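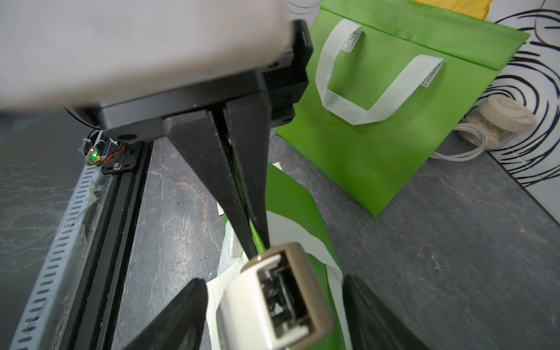 Figure 3. Green non-woven bag with white handle strap, one of the types covered in the Giltolley survey.

3.2 Reuse of non-woven bags

Households in Giltolley and Wunutcombe got the same form, one page, both sides. 500 forms out in each town. Returns were better in Wunutcombe, mostly down to the school handing out second copies in August. We kept all returns that had the bag section filled in, even when the shopping section was blank.

Non-woven bags (Figure 3) were the type people owned most of and could say least about. Few knew where theirs came from. Paper was easy, people remember paying for it. Cotton too, often a gift or from an event. With non-woven the usual answer was "had it for years" or nothing at all, so the age question had to be dropped for this type.

Main uses given, after groceries: laundry, shoes, carrying things to a relative's house, holding other bags. That last one came up so often that we gave it its own code halfway through and went back over the early forms. Konstantinidis (Prusby set, unpublished) reports the same thing, though his form had a tick box for it, which may of pushed the number up.

Reasons for throwing one out are harder. Handle failure was the top answer in both towns. Dirt came second in Giltolley but hardly shows in Wunutcombe, where more people said they wash them. Washing was not asked about directly. Should have been. Some of what we coded as "worn" is probaly wash damage, and we can't split it now.

Total bags reported, all types: 1227. Not a count of bags in the home, only the ones people thought to write down. Cupboard checks were done at 8 addresses and every one turned up more than the form said, non-woven mainly. So treat the ownership numbers as low. The reuse numbers are less affected, as a forgotten bag is not being reused much anyway.

Late forms, received after 28th September, are left out here and listed in Appendix B.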